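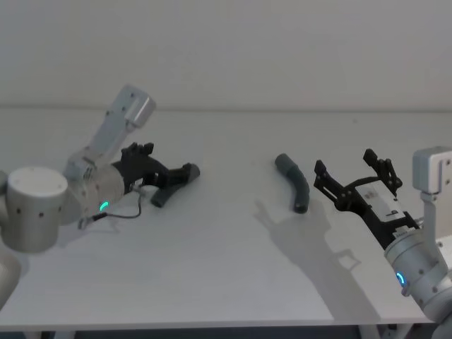

Workshop tips: a month with the Kirora two-arm bench kit

I rented the Kirora for February to see if it could take over sorting and feeding bent hose pieces, my least favorite job in the shop. The rental was 300 a week with setup included. Here's what I'd pass along if you're thinking of trying one.

**Clear the bench.** All the way! I kept leaving a rag or a marker out and then wondering why it paused. A plain, pale top works best with dark parts — mine is matte white and I'd pick it again.

**Spread curved pieces apart.** Two at a time, with a hand's width between them, was my sweet spot. When they nest together like spoons, the fingers tend to pinch both.

**Teach it the bend first.** I ran 3 practice picks for each new shape, gripping near the middle and then near an end. (The Bollov manual says one is plenty. I disagree.)

**Wipe the finger pads.** Rubber dust builds up faster than you'd think, so I do it at lunch with a damp cloth.

I looked at the Makar too, which is cheaper but only has one arm, and you really do want the second one for handing a piece over. Buying the Kirora outright is 3,000 through Shevchuk, cables and stand extra. I'm renting again in the fall — my bench is too crowded to give it a permanent spot just yet.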